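Relatório intercalar de progresso — Projeto Gesavus
Linha de trabalho 3: normas e boas práticas para células bimanuais de bancada
Período de referência: segundo trimestre de execução
Entidade executora: Otora
Destinatário: Comissão de Acompanhamento do Programa Ternow

1. Enquadramento

O presente relatório dá conta da execução da linha de trabalho 3, cujo objetivo é a redação e a validação de um código de boas práticas para postos com dois braços robóticos de pequeno porte que partilham o mesmo plano de trabalho. O documento destina-se às equipas da Otora e à entidade parceira Dobos, que o adotará nas suas próprias instalações depois de aprovada a versão final.

A coordenação técnica manteve-se a cargo de Aino Miettinen. A redação das regras foi assegurada por Pantelis Karamanlidis e a verificação em bancada por Markos Karras.

2. Atividades realizadas

A primeira versão do código, entregue em março, continha 30 regras. Após a leitura crítica feita pela Dobos, 11 foram reescritas, na maior parte dos casos por falta de um critério verificável. Expressões como «distância adequada» ou «sempre que possível» foram retiradas do articulado e substituídas por condições que o operador pode confirmar antes de iniciar uma sessão.

O capítulo relativo à zona partilhada foi o que exigiu mais trabalho. As regras em vigor determinam que só um dos braços pode iniciar a aproximação quando o outro já se encontra na zona, que a velocidade é reduzida durante toda a permanência conjunta e que qualquer paragem obriga ao recuo dos dois braços pela ordem inversa da entrada. A aproximação entre pinças foi autonomizada numa secção própria, com requisitos específicos para dedos flexíveis.

Os dois braços com as pinças próximas uma da outra, no centro da mesa:
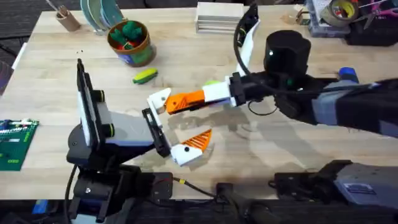
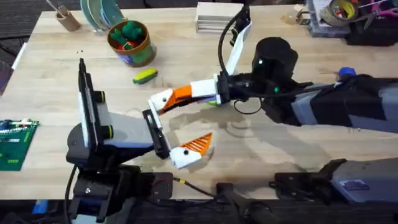

No período em apreço foram registadas 513 sessões em conformidade com o novo modelo de ficha. Cada ficha identifica o operador, a versão do código aplicada, o estado da fixação das bases e o resultado do ensaio de paragem. As fichas incompletas foram devolvidas aos operadores e não entram neste total.

Foi ainda concluído o capítulo sobre cablagem e fixação. O texto exige que os cabos que acompanham o movimento do braço tenham folga suficiente para toda a amplitude prevista, que os conectores junto ao bordo da mesa fiquem fora do alcance das pinças e que o aperto dos grampos seja verificado no início de cada turno.

3. Desvios e dificuldades

A revisão do capítulo sobre objetos presentes na bancada sofreu um atraso. A proposta inicial proibia qualquer objeto alheio à tarefa, mas a Dobos considerou a regra impraticável em ensaios de manipulação com artigos domésticos. Está em discussão uma formulação alternativa, apresentada por Christos Tzanetos, que distingue objetos de tarefa, objetos de fundo e material de apoio, e fixa para cada categoria uma posição admissível em relação à zona partilhada. Ferramentas cortantes e componentes eletrónicos sem proteção terão regime próprio — ponto em que as duas entidades já chegaram a acordo.

Registou-se também alguma resistência à verificação de início de turno, por ser vista como demorada. A lista foi reordenada segundo o percurso habitual do operador em torno da mesa, sem eliminação de itens.

4. Execução financeira

A despesa da linha de trabalho corresponde a 50 % da dotação aprovada e cumpre o previsto no plano anual. Não se solicita reafetação de verbas. O mapa de despesa segue em anexo separado, validado por Christos Gkikas.

5. Próximas etapas

Até ao final de julho serão fechados o capítulo sobre objetos na bancada e o anexo com as definições. Seguir-se-á a aplicação do código nas instalações da Dobos, por operadores que não participaram na sua redação, com recolha de observações regra a regra. A formação desses operadores será ministrada por Markos Karras.

Solicita-se à Comissão que se pronuncie sobre a proposta de tornar obrigatória a ficha de sessão em todas as linhas de trabalho do projeto. O modelo atual consta do anexo B.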